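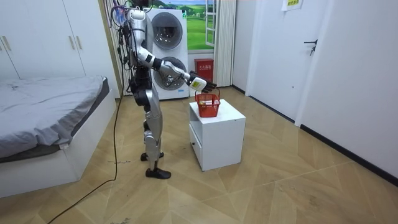 Notebook – basket handle grasp, Skutau stack
May, started 9:40
Present: Ju-won Shim, Nazmiye Ekinci, me (Kwabena Annan). Bo-ram Ryu on chat.

Goal for the session: get the handle detector and the arm planner to agree on where the handle is. Last session ended with the planner refusing most targets over the cabinet and I never wrote down why. So first thing was to go back through the logs.

Cause found in the logs: the collision map was being built from the head depth only, and thin things were getting filtered out as speckle before the map was built. The handle was in the detector output and missing from the map. The planner then put the hand wherever the basket body allowed, usually too low. Filter threshold lowered for the region inside the detected basket box, left alone everywhere else. Mutiso (the map viewer) now draws both layers in different colors, which I should have asked for a month ago.

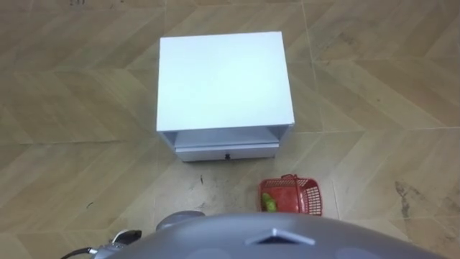
Head extrinsics were next. Nazmiye reran the calibration and the old file had the pitch wrong, enough to push everything on the floor farther out than it is. Ju-won asked for a floor case as well as the cabinet top, so the detector gets both heights in one config. With the basket down on the floor to the right of the drawer, the robot's own shell fills the bottom strip of the head view, and the self-filter has to remove that before anything else runs. It was leaving the raised chevron on the torso behind as a small obstacle. Padded the torso mesh a little. The dark scuffs on the right side of the floor are worth keeping in the test set too, as the old segmenter liked to call marks like that objects.

Settings as of 11:15, so I can get back to them:

map update: depth and handle points merged, handle points kept for 5 updates after last detection
planner samples: 2000 per query (was 1000)
self-filter: padded torso, padded forearm, hand left unpadded
approach direction: from above, wrist yaw free
right arm only, left arm held at its rest pose and treated as a fixed obstacle

Doubling the samples did less than I hoped. Plans come back smoother but the failures are the same failures. The one that matters is the elbow. When the wrist yaw is free the planner picks a solution with the elbow swung out, then has no room to straighten before contact. Added a cost on elbow angle. No more swung-out solutions in the replays I tried, though I only tried the ones that had failed before.

Finger closing is still open loop. The hand gets a close command when the palm pose is within tolerance, and there is no check on whether the handle is inside the fingers. Bo-ram has a branch that reads motor current per finger and compares left to right. It builds against Skutau but nobody has run it on the arm yet.
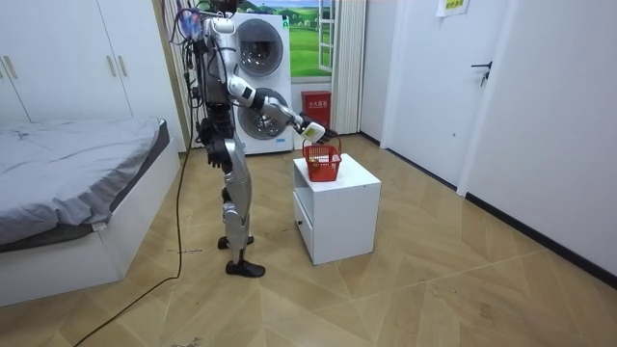 Afternoon, 2:20

Switched to timing. The detector publishes faster than the planner reads, and the queue between them was holding old poses. Under load the planner was getting a handle pose 92 ms stale. Harmless with the basket sitting still, bad as soon as the torso leans during the reach, because the head moves with it and the pose is in the head frame.

Two changes:

Queue length set to one, oldest dropped.
Pose converted to the base frame at the detector, using the transform at capture time, before it is published.

The second one should have been done from the start. It does mean the detector node now depends on the transform tree, and it will sit there silently if the tree is not up. Added a warning on startup. Nazmiye wants it to be an error and she is probably right.

Also hit a problem with the hand covering the handle late in the reach. Once the fingers are over the basket the detector loses part of the arch and the fitted center jumps toward whatever is still visible. For now the target freezes when the palm is close and the rest of the motion runs on the last good pose. It is a patch. If the basket shifts on the cabinet after the freeze, we miss. 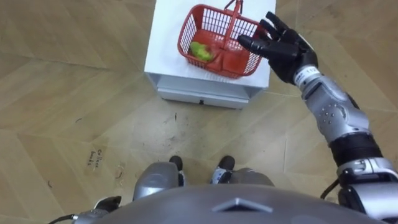 Nazmiye Ekinci thinks the freeze should depend on how much of the handle is visible and not on palm distance, since a side approach hides it much sooner than one from above. She would also keep tracking the basket rim after the handle is gone and carry the offset. I agree with the first part and will try it. The rim tracking is more work, and the rim fit is noisy where the open grid sides confuse the edges.

Ju-won would like the freeze written to the log as an event with the pose and the reason. Done, it shows up in Mutiso as a marker on the timeline.

Left for next time:

Run Bo-ram's current check with the arm powered, slow speed first.
Visibility-based freeze, compare against distance-based on the same replays.
Turn the transform warning into an error.
Put samples back to 1000 and see if anything gets worse. If not, leave it there.
Write up the extrinsics procedure. The file name should carry the head mount revision, as the old file gave no hint which mount it was for.

Config pushed to the shared branch at 4:50. The old extrinsics file is renamed, still in the folder, do not load it.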